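Re: [lorente-users] Drawing random gaps from a measured histogram

Hello all, and thank you for the very quick replies to my first message, which I wasn't expecting at all in October when half the list seems to be teaching.

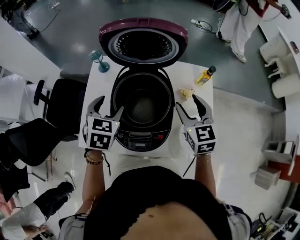

I've had a proper sit down with the suggestions now and wanted to report back, partly to say thanks and partly because I think one of them has a small trap in it that might catch somebody else. I'll quote the message I'm mainly answering so that people don't have to go digging in the archive.

> If your histogram is already in a wave, you don't need to fit anything
> to it. Make the running sum, divide through by the last point so that
> it finishes at 1, and then for each sample draw a flat random number
> between 0 and 1 and look up where it falls. Interpolate between the
> two neighbouring points and you have your value. We have done it this
> way at Fustdale for years and it is quick enough for anything we do.
>
> One question back to you: how many bins have you got, and are any of
> them empty? It matters more than you would think.

First the question. There are 168 bins, one for each hour of the week, which is how the logger at Ovadthorpe hands the data over. And yes, some of them are empty, mostly in the small hours. I hadn't given the empty ones a moment's thought until I read your message, so thank you for that!

The method itself works very nicely. I put it into a short Lorente procedure and drew 1000 values as a first go, then plotted their histogram over the measured one. The broad shape was right straight away, the big morning hump and the smaller one towards teatime, and I was ready to pack up and go home pleased with myself. But when I looked more closely there were a few samples sitting in hours where the original had nothing whatsoever.

It took me most of an afternoon (and a good deal of tea) to see what I'd done. An empty bin makes a flat stretch in the running sum, so two or more points share exactly the same height. That ought to be harmless, as a random number has next to no chance of landing exactly on the flat part. The trouble was that I had smoothed the running sum beforehand, out of habit, as I do with nearly everything that comes off that logger. Smoothing turns the flat stretch into a gentle slope, and a gentle slope is just a small probability. So the sampler was doing precisely what I'd told it to do. Take the smoothing out and the stray samples vanish.

The second thing was my own muddle over the ends. I had made the running sum with 168 points, the same length as the histogram, and the first point already held the whole of the first bin. That means any random number smaller than that first point has nothing below it to interpolate from, and my lookup was quietly giving back the first bin's left edge every time. You need one extra point at the front with a zero in it, so that the points stand for the edges of the bins and not the middles. I expect this is obvious to most of you, but I've been using Lorente for 7 years and I still walked straight into it.

For anyone who wants to do the same, these are the steps as I now have them:

1. Copy the histogram and leave the original alone.
2. Check for negative values. I had two, from a background subtraction, and they make the running sum go downhill. I set mine to zero.
3. Make a new wave one point longer, put 0 in the first point and the running sum in the rest.
4. Divide by the last point.
5. Draw the flat random numbers, all in one go.
6. Look each one up, interpolate, and scale back to hours.

Step 5 made a bigger difference to the speed than I'd guessed. I was calling the random number function inside the loop, and moving it outside so that it fills a whole wave at once made the procedure feel instant where before there was a noticeable wait.

There was also a suggestion from someone else on the list to use rejection sampling, that is, to throw points at the whole box and keep the ones that land under the curve. I did try it, in fairness, with a target of 500 kept values. It gives the same answer, and the code is shorter and easier to explain to a student. With a histogram as spiky as ours, though, it throws away an awful lot of points before it has enough, and I think I'll stay with the lookup for now.

What I still don't know is how best to handle the week wrapping round. The last hour and the first hour are neighbours in real life, and I'd like a run of several weeks to carry on across the join without a visible seam. At the moment I simply draw each week separately and stick them end to end. Somebody mentioned a while back that the old Skunness package had a periodic option for this sort of thing, but the copy I have won't compile in the current version. If anyone has a working one, or has done it some other way, I'd be very glad to hear about it.

I can tidy up the procedure and post it if it's any use – just say, and give me a few days to make the comments fit to be seen.

With thanks again and all good wishes from a rather damp Ovadthorpe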